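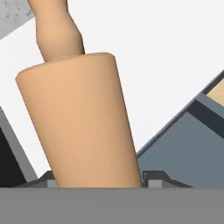 Zisdale Home Bakers > General > Shortcrust and other arguments

Thread: Rested pastry still shrinking, losing the will

flanpersand
Third tart this week. Chilled the dough overnight, rolled it, lined the tin, chilled it again, blind baked with beans, and the sides still slid down like a pair of old socks. What came out was a biscuit with ambitions. I've got my in-laws coming on Saturday and I'd promised a lemon tart, which was foolish but is now on the record.

Recipe is the usual half fat to flour, one yolk, splash of cold water. Tin is 23 cm, loose bottom. Oven is a Grateo, which I mention because somebody will ask.

Margery_Daw
Which Grateo? The old one with the clock that tells you nothing, or the newer one?

flanpersand
Clock that tells you nothing.

Margery_Daw
Then get an oven thermometer before you change anything else. Mine was set to 180 and sat at 177, so I was very smug for a week, and then I moved the thermometer to the back left corner and found I'd been baking in two different countries.

zdenka_l
How much is a splash? Water is usually the culprit. More water, more gluten, more shrinking. My grandmother used none at all and her pastry was like sand, though it also fell apart if you looked at it in a tone she didn't like.

flanpersand
A splash is until it comes together. I accept this isn't a unit.

OldBatch
You're stretching it. Everyone stretches it. You roll it a bit too small, you get it over the tin, you see it isn't going to reach, and you help it along with your thumbs. Then the oven gives you back exactly what you borrowed.

Roll it 4 cm bigger than you think all round, lift it into the corners and let it slump under its own weight. Leave the overhang on, bake it, trim after with a serrated knife. The crumbs go everywhere and the dog has a nice evening.

justinas.k
Disagree about trimming after. I've done it both ways for years and you get a ragged edge every time, and half the time the side cracks when the knife catches. Trim before, but leave it standing a few millimetres proud of the rim. If it shrinks a little it ends up level. If it doesn't, congratulations, you have tall pastry.

OldBatch
A ragged edge is what cream is for.

justinas.k
On a lemon tart?

OldBatch
On anything, Justinas.

Darmawan H
Can I put in a word against blind baking beans? Most people put in a single layer of beans and then wonder why the sides come down. The beans are supposed to hold up the walls, so fill it to the top. I use rice because it gets into the corners better and it costs next to nothing. I've been using the same jar since last September and it smells faintly of toast now.

Margery_Daw
I use sugar. You get toasted sugar at the end of it and you can put it in a cake.

Darmawan H
Caster or granulated?

Margery_Daw
Granulated. Don't use icing, I did once and we won't discuss it.

flanpersand
I had one layer of beans. I'm starting to feel this thread was written about me personally.

birute_in_flour
Going to be the awkward one. I don't think resting overnight does what people say. Half an hour is plenty for the dough. What matters is the rest AFTER you've lined the tin, when it's been pulled about. If yours was overnight as a block and then ten minutes in the tin while the oven warmed up, you've rested it at the wrong end.

And overnight dough comes out of the fridge like a paving slab, so you lean on it with all your weight to get it moving, and that works it more than the mixing did.

flanpersand
It was ten minutes in the tin. I'd like to know how you knew that.

birute_in_flour
It's always ten minutes in the tin.

zdenka_l
Second the paving slab thing. I bash mine with the pin first, gently, end to end, then a quarter turn and again. It softens without getting warm. The neighbours have stopped asking.

OldBatch
And roll from the middle out, lifting off before you reach the edge. If you go right over the edge you get a thin rim, and thin bits cook first and pull.

PieEyed11
While we're on pins, handles or no handles? I inherited one with handles and my sister says it's holding me back.

justinas.k
No handles. You can feel the dough through it. With handles you're steering from the upstairs window.

Margery_Daw
I have used handles all my life and my pastry is perfectly flat, thank you. My wrists like them. I do not need to feel the dough, we've been together long enough.

Darmawan H
I used a wine bottle for my entire time in Jõgi Street because the flat came with one saucepan and a fish slice. Never had a complaint. Never had many guests either.

PieEyed11
So the verdict is split and my sister remains unbearable.

Reinaldo_M
Has anyone tried the Zelo rings, the ones with the little holes in the sides? A friend swears you don't need beans at all.

birute_in_flour
I have two. They do work, but it's a different pastry, with ground almonds and icing sugar and hardly any water, and it's stiffer. If you put ordinary shortcrust in one it sulks down the side and pokes out through the holes, and then you're there with a cocktail stick on a Sunday.

Reinaldo_M
So they're good if you change the recipe, the method and your personality.

birute_in_flour
They look very smart, though.

OldBatch
I'd like it noted that people made tarts for several hundred years in a tin with no holes in it.

justinas.k
They also put eels in them.

OldBatch
Nothing wrong with an eel pie.

Margery_Daw
Please don't, we lost a whole page to eels last time.

flanpersand
Right. Tonight's attempt, with thanks and some resentment:

Rested the block half an hour. Bashed it (gently, end to end). Rolled it far too big, which felt wasteful. Didn't use my thumbs. An hour in the fridge in the tin. Rice to the top. Measured the water this time and used two tablespoons, which compared with my usual splash was practically a drought.

The sides stayed up! There's a crack by one of the flutes, and the base is paler than I'd like, but it's a tart case. I trimmed before baking, sorry OldBatch.

zdenka_l
Patch the crack with a bit of raw dough while it's still hot, smear it thin, then brush the whole inside with egg and give it another couple of minutes. It'll hold the filling.

justinas.k
For the pale base, take the rice out sooner and give it longer bare. Ten minutes more at least.

OldBatch
I forgive the trimming. I don't forgive the encouragement it will give Justinas.

birute_in_flour
Out of interest, what changed most, do you think? I'd put money on the hour in the tin.

Darmawan H
Rice.

OldBatch
Thumbs.

flanpersand
No idea, I changed everything at once. I'd do it properly, one thing at a time, but I've eaten a lot of failed pastry this week and my trousers have views.

Margery_Daw
Did you get the thermometer?

flanpersand
I have not got the thermometer.

Margery_Daw
Back left corner. When you do.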